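Public Assembly and Local Government
Notes for Unit 3 (Yulan Cui)

Notice. In Jilldale the organiser of a static gathering gives written notice to the council. The form asks for the start time, the expected number and a named contact. Notice is not permission – the council may set conditions on place and duration, but has no general power to refuse.
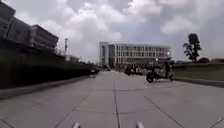 Fig. 1. Open paving with a white building beyond.

Counting attendance. Organisers and officials seldom agree. For the February gathering against the Vass ward boundary changes, the organisers gave 1,124 and the council 800. The first figure came from sign-in sheets, the second from a single estimate at midday. Record the method beside the number in all coursework.
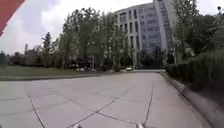 Fig. 2. Paved area and multi-storey building.

Speakers. Elected members may speak at a gathering on a matter due before them, but see the Lernanau code, section 3, on closed minds. A member who has declared a fixed view may have to stand aside from the vote.

Reading for next session: Lernanau code, sections 1 to 3; the Vass ward papers.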